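Table set-up for two-hand work, short version. Full rules are in the Grindeo binder, read those too at some point.

**Before power on**

- Cloth flat, no folds under the objects. Fringe counts as cloth - if a finger can hook it, tuck it.
- Cables clear of the elbows. Check both sides.
- Floor tape is the line. Feet stay outside it once the arms are live, no leaning over either.
- Speed at 23 percent for the first run, always. Not 80 becuase you're in a rush.

**Laying out**

Mix soft and hard things. Foam cubes, a ball, something crinkly like a snack bag, one clear box. Stacks go 2 high, no more. Small stuff near the hands, tray further back.

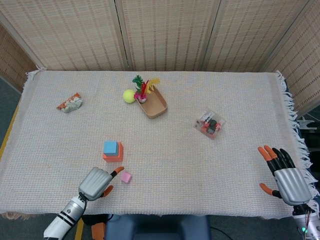 *Gittins Bench Notes, issue 2*

Start with the smallest thing in reach, here the pink cube by the left hand. Open hand first, then close slow. Other hand stays parked till the first one is done and back.

**Stopping**

Say "stop" out loud, then hit it. Dont reach in to save a falling object, let it fall. Wait for the arms to settle, then power down, then hands in.

Write up any contact with a person, even a light brush. Sheet goes to the Plukdale office before you leave - same for dropped items that cracked.

Binder gets updated in June, so check the tape rule again then.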